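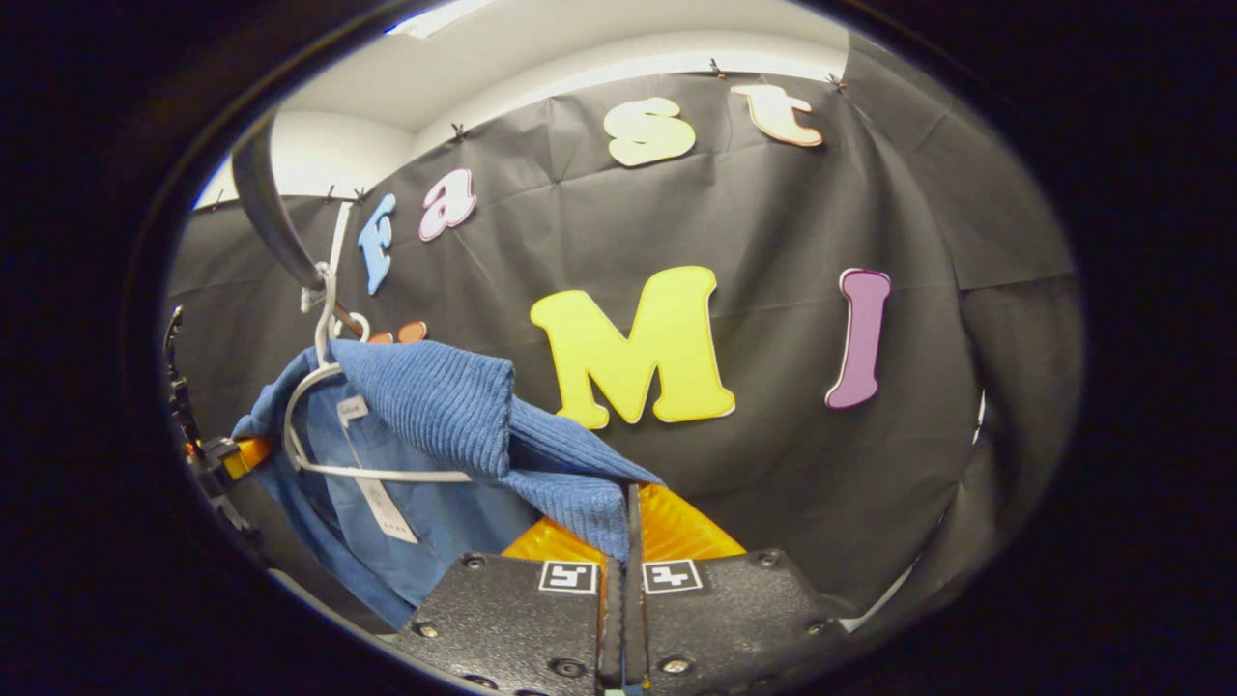
Renine demo retraining: is 72 enough?

jeltbridge_ops
Wednesday, teatime
We've 963 hand-held gripper demos of garment handling. Training on a random 600 scored the same as training on the lot. I've told my wrists.

tolitz
Same on which test? If it's your own room again, you've measured how well it knows your room.

jeltbridge_ops
Own room, 10 garments it hadn't met. Ribbed stuff was worst both times.

westerberg
Disagree with tolitz. A plateau is a plateau. We got there with 72 demos once we varied where the hanger sat.

tolitz
72 demos of what, one shirt?

westerberg
Up to four shirts. Fine, and a cardigan.

tolitz
I withdraw nothing.

jeltbridge_ops
Going to drop the near-identical grasps, keep the odd ones and rerun with the hanger moved. Will post the failures too, there are plenty.

westerberg
Keep the seed fixed this time.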